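Funeral Arranger – Standberg branch
Moltine Funeral Services
Posted 2025-05-05

We are looking for a funeral arranger to join our branch in Standberg. The post is permanent, 30 hours a week over 4 days, with a share of the on-call rota. The branch looks after families in the town and the villages out towards Zadier.

You will be the first person most families meet. You will sit down with them, go through what they would like, book the church or crematorium, and deal with the paperwork. You will also write the first draft of the death notice and check every name and date with the family before it goes to the newspaper. 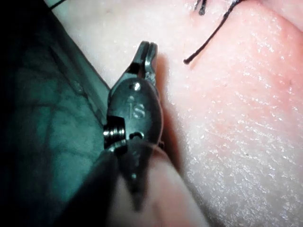 Instrument jaws, closed

The work is mostly office based, but you will sometimes help receive people into our care and be present when relatives visit the chapel of rest. Training is given for this. We do not expect you to have done it before.

Other duties include answering the telephone, taking payments, ordering flowers and printed service sheets, and keeping the front office tidy.
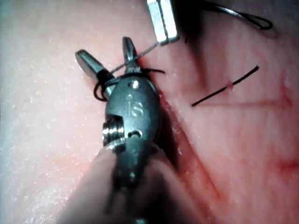
WHAT WE ASK FOR

Good spoken and written English, with careful spelling. A full driving licence. Some experience of dealing with the public – a shop, surgery or care home would all be suitable. You should be comfortable using a computer for letters and bookings.

On-call duty comes up one week in four. You need to live within 14 miles of the branch, as calls at night have to be answered in person.

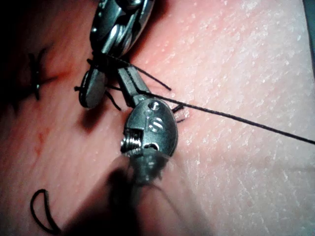 Black thread on a practice pad

Pay is by the hour and is reviewed each November. On-call weeks are paid on top, and come to about 3000 pounds over a full year. Uniform is provided, including an overcoat.

New staff spend their first month at our Janssen Road office, working alongside an experienced arranger, before moving to Standberg. 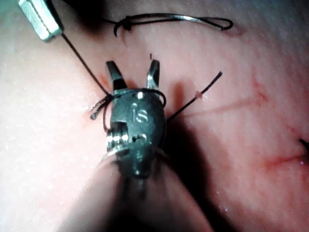

After that you will run your own arrangements, with help at the end of a telephone whenever you want it. The trial period is six months.

To apply, send a CV and a short covering letter to the Janssen Road office, or hand them in at either branch. Please tell us if you have any holidays already booked.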